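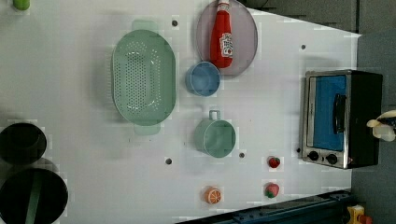

第7版

家务机器人测试结果公布：收盘子大体可行，碰到软东西仍常出错

本报讯 机器现在能不能替人收拾厨房？Brullari家用自动化实验室十月公布的一份测试报告给出了部分答案。在条件固定的桌面上，机械臂已能完成多数拿起、放下一类的动作，但遇到软的、形状不定的物品，或者几样东西挨得太近时，仍需要人在旁边照看。实验室表示，现阶段不建议把这类设备当作可以独立工作的家电出售。

测试历时两个月，共记录3,353次操作。参加测试的控制软件由Cuvness公司提供，机械臂安装在桌边，桌上摆放盘子、杯子、沥水篮、番茄酱瓶和玩具水果，旁边放一台小烤箱。每次操作开始前，工作人员用文字给机器下达一条指令，例如把瓶子从盘子上拿开，把草莓放进杯子，或者打开烤箱门。机器自行决定从哪个角度接近、夹在什么位置，工作人员只在出现碰撞危险时按下停止键。

报告把任务分为七类，包括取放硬质物品、取放软质物品、开关门、整理归位、倾倒、擦拭，以及由几个动作连成的组合任务。评分办法比较简单：在规定时间内把指令做完，且没有碰倒其他物品，记为完成；做完了但碰动了别的东西，单独记一栏；中途停下或把东西掉在地上，记为失败。实验室解释，单独设一栏是因为在真实厨房里，碰歪一只空杯子和碰倒一碗汤差别很大，只看做没做完会让成绩显得偏高。

表现最稳定的是取放硬质物品。杯子、盘子和瓶子的外形变化不大，机器在测试前期就能较可靠地夹住。番茄酱瓶曾给机器带来一些麻烦，瓶身上下粗细不同，夹得太靠近瓶口时，提起后瓶身会摆动。软件更新后，机器改为优先夹瓶身中段，这一问题明显减少。
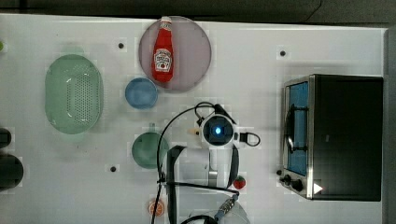 开门的成绩则忽高忽低。烤箱门上的竖直把手对夹爪来说不难抓，难处在抓住之后。门沿着弧线打开，夹爪也要跟着走弧线，稍有偏差就会滑脱，或者把整台烤箱拉得移位。测试人员曾把烤箱固定在桌上，成绩随即上升；取消固定后，成绩又降了下来。报告认为，两组数据都应保留，普通家庭里的小烤箱多数没有固定，消费者不会为了机器人去给烤箱打螺丝。

旋钮没有列入正式评分。实验室原计划让机器把旋钮转到指定位置，试做后发现夹爪容易打滑，机器也难以判断旋钮转了多少，最后决定推迟到下一轮。Cuvness方面对此没有异议，称公司正在试用另一种指尖材料。

软质物品是失分最多的一类。抹布、果皮、食品袋一类的东西每次放下来形状都不同，机器上一次学到的夹法下一次未必管用。常见的失误有两种：一种是夹爪合拢后只捏到一个边，提到半空掉下来；另一种是夹得太低，指尖顶住桌面，机器因受力过大而自动停下。后一种失误不会损坏物品，却要等人来复位，在测试中耽误的时间最多。

物品之间的距离也影响成绩。同样是拿杯子，杯子单独放在空处时，机器动作较快；杯子紧挨着盘子边沿时，机器往往先停顿，再换一个角度，有时来回换上好几次。报告附录收录了一段较长的记录，机器为了拿一只贴着盘子的小杯子反复调整，最后把盘子一并推开。按照评分办法，这次操作被列入“做完但碰动他物”一栏。

实验室在报告中提到，夹爪本身的宽度是一个原因。人手可以从很窄的缝隙里伸进一根手指，把杯子先拨开再拿，机械夹爪必须在物体两侧都留出空间。软件可以学会先拨后拿，但这样动作变多，每多一步，出错的机会也多一些。 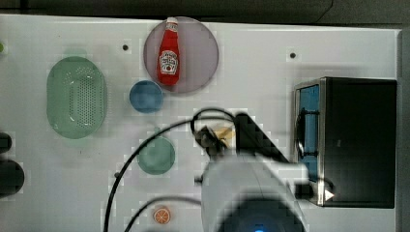 线缆同样给测试添了麻烦。机械臂腕部的线在手臂转动时会跟着摆动，有几次扫到了桌上的轻物。工作人员中途改过走线，情况有所好转，仍未完全消除。报告建议厂家把线缆收进臂内，或者在规划动作时把线缆的摆动范围算进去。

速度方面，报告的措辞比较保守。收拾一张摆了几样餐具的桌子，成年人用不了多久，机器则要慢得多，大部分时间花在接近物体前的观察和放下后的确认上。实验室认为，如果机器可以在没有人的时候干活，慢一些可以接受；如果需要有人陪着，慢就成了主要问题，人站在旁边等的工夫已经够把活干完。

组合任务最能说明这一点。测试中有一项要求机器先把瓶子从盘子上拿开，再把盘子移到沥水篮旁边，最后把水果放到盘子里。单看每一步，成绩都说得过去，连起来以后完成的次数就少了许多。前一步留下的小偏差会带到后一步，例如瓶子放得离盘子太近，移盘子时就会碰到。机器有时能发现瓶子挡路并再挪一次，有时照原来的路线推过去。报告把能否发现自己的偏差列为下一阶段最需要改进的地方。

测试使用玩具水果也引起过讨论。有看过报告初稿的同行提出，玩具草莓硬度均匀，不会被捏坏，成绩不能直接套用到真草莓上。实验室在定稿中接受了这条意见，并在相关表格下加了说明。实验室同时表示，前期使用玩具便于反复摆放，也免去清理的工作，等夹持力控制得更稳定之后再换成真的食物。

报告公布后，Harries连锁餐馆确认，正在考虑在后厨试用类似设备，但范围只限于收回硬质餐具。该公司说，后厨的盘子和杯子规格统一，摆放位置也可以规定，比家庭厨房容易处理。擦桌子、倒剩菜和收软包装仍由员工负责。该公司没有透露试用门店的地点，只说要等自己的安全检查结束后再定，并称目前没有因此减少岗位的打算。

一名在餐馆后厨工作多年的员工看过测试录像后说，拿盘子这一下机器做得不错，可高峰时盘子是一摞一摞送过来的，上面还有骨头和餐巾纸。他希望下一次测试能用没收拾过的脏盘子，“那才是我们每天碰到的东西”。

对普通家庭来说，价格也是绕不开的问题。报告没有涉及售价，Cuvness也表示这套设备目前只供实验室和企业使用，没有面向家庭的销售计划。公司说，家里的桌子高低不一，光线早晚不同，孩子和宠物随时可能伸手过来，安全要求比固定工位高得多。现有系统在检测到异常受力时会停下，但停下之后如何重新开始，眼下还要靠人判断。

实验室对光线做过小范围的对比。上午和傍晚各做一组相同的操作，傍晚关掉一部分灯后，机器对浅色物体边缘的判断变差，白色桌面上的浅色餐具尤其明显。把灯重新打开后，成绩基本恢复。这部分操作次数较少，报告只作为参考列出，没有据此下结论。
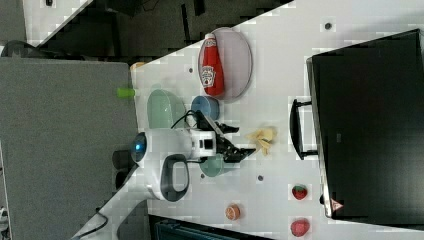 科技·生活

另一项相关测试在Okaro家居商店进行，内容偏向店面杂务，包括把顾客放乱的杯碗放回货架，以及把掉在台面上的小件商品收进盒子。测试在闭店后进行，每晚近3小时，由店里安排一名员工在场。

商店方面介绍，货架归位的难点与厨房不完全一样。厨房里只要把杯子放稳就行，货架上还要求朝向一致、标签朝外。机器能把杯子放到正确的一层，朝向却时常不对，第二天早上员工还得再转一遍。经理算过账，觉得就目前的程度看，省下来的工夫有限，不过员工少弯了腰，低处的几层交给机器后，大家意见不大。

小件商品的情况稍好。盒子口大，东西放进去不讲究朝向，机器只要夹得起来就能完成。有包装的小件夹得比较稳，带绳子和吊牌的容易缠在夹爪上，店里后来把这一类从测试里去掉了。

商店还提到，员工对机器的态度在测试期间有些变化。开始时几个人愿意留下来看，后来觉得太慢，就在旁边做自己的盘点，听到提示音再过去。提示音响得太频繁的那几晚，盘点也做不下去。店里向Cuvness提出，希望机器遇到夹不起来的东西时先跳过，把能做的做完，最后一并报告。Cuvness答复说已经在修改，新版本会把跳过的物品列成清单。

Brullari实验室没有参与商店的测试，但看过记录。实验室认为，跳过的做法对家务同样有用，收拾桌子时留下一块抹布给人处理，比停在那里等人要好。下一轮厨房测试打算采用这种方式，并重新计算人需要介入的次数。

至于什么时候能用到家里，几方都没有给出时间。实验室的看法是，最早进入日常使用的可能是范围很窄的工作，例如在固定位置收硬质餐具，或者把洗好的杯子从沥水架移到柜子里。需要同时应付软硬、干湿和杂乱的活，短期内仍由人来做。

下一轮测试将增加旋钮和真的水果，脏餐具是否列入尚在讨论。完整报告及各类任务的评分表可向Brullari实验室索取，Okaro商店的记录暂不对外公开。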